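Ziltow adds recurring invoices to its small business plan

Ziltow, the bookkeeping app from Plorkstead, will let customers on its small business plan schedule recurring invoices starting in March. Until now the feature was only part of the top plan.

Users can set an invoice to go out weekly, monthly or every 3 months, and payment reminders can be turned on for each customer. The plan stays at $24 a month and allows up to 3000 invoices a year. Accounts on the free tier can try recurring invoices with one customer.

"Freelancers asked for this more than anything else," said Willy Van Acker, product manager at Plorkstead. The company tested the update with 145 businesses in Bradholm over the winter.

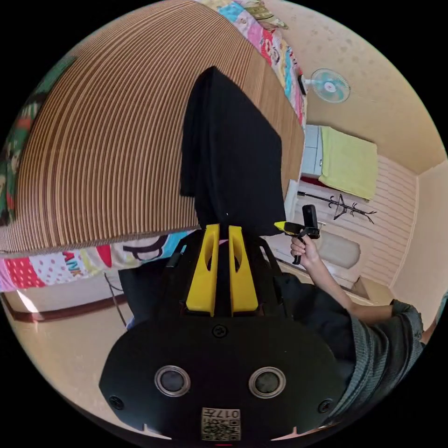

Yellow gripper fingers on a black hand-held body.

Existing customers do not need to reinstall the app. Invoices imported from Nyamweya will keep their original numbers, but saved templates have to be set up again by hand.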